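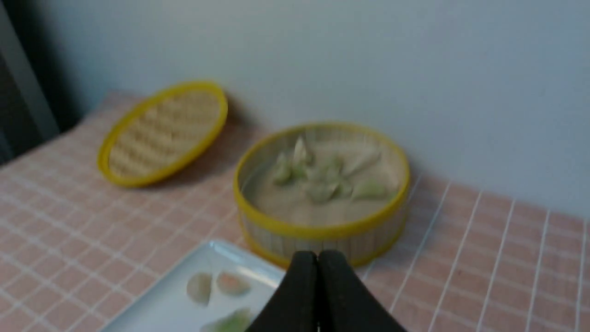
I'd been promising myself a trip to the Plisham open day since last October, when our head of catering asked me (in a corridor, naturally) what a robot arm would cost us and I had no idea what to tell her. So on 2023-04-06 I got the early train, ate a very bad flapjack and turned up with a notebook and a budget sheet that was mostly question marks.

We run training kitchens, so food handling was what I'd come for. Mattes Hamann, who looks after the demo benches, was lovely and very patient with me. The bench I spent longest at was doing dumplings: a toy bamboo steamer with a yellow rim, its lid, a white plate and some little dumplings, all set out on a pink checked tablecloth. I got terribly fond of it! I'd gone in expecting steel counters and safety cages, and there I was peering at a tea party and asking about service contracts.

Mattes talked me through what goes on the invoice. The arm is one line, and it's the line everyone asks about. Then come the gripper, the wrist camera, the mounting, the computer, and fingertips, which they budget for like printer ink. His advice was to put 4 spare sets in the first order, as the delivery charge is the same whether you buy one or a boxful. I wrote that down and underlined it.

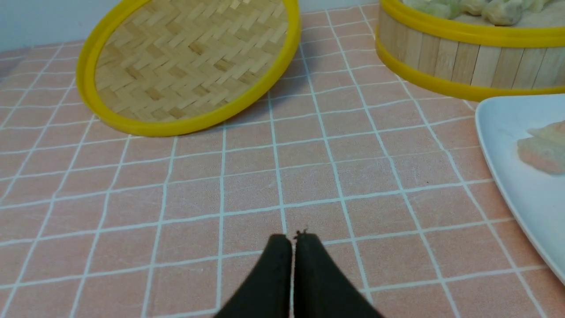
The other thing he was firm about was people's time. Their Plimik planning sheet (they'll email it to you if you ask nicely) has a row for setting up and resetting the table between runs, and he reckons a first project should allow 100 hours for that before anybody thinks about results. I had put down zero. The props, bless them, are the cheap bit: a steamer, a plate, a cloth, and you can replace the lot without getting a signature.

After lunch there was a talk from Flynn Merrick on leasing against buying. He compared two packages, the Fajardo and the Revitz. The Fajardo is cheaper up front but you pay for support separately, and the Revitz bundles it in for 22 months and then you're on your own. I asked what happens in month 23 and got a laugh, and then a proper answer, which was that you ask for the renewal price in writing before you sign anything. The coffee ran out during questions. The queue for the one working socket was worse.

I've come home leaning towards a lease for one bench, with the spare fingertips and a decent table in the first year's money and no second arm until we've used the first one for a couple of terms. I still need to ask Estates about floor loading and whether the old pastry room has enough sockets. Mattes is sending me the sheet, and I've got 4 weeks to get a figure to catering, so if anyone reading has leased one of these for teaching, please do leave a comment with what you forgot to budget for.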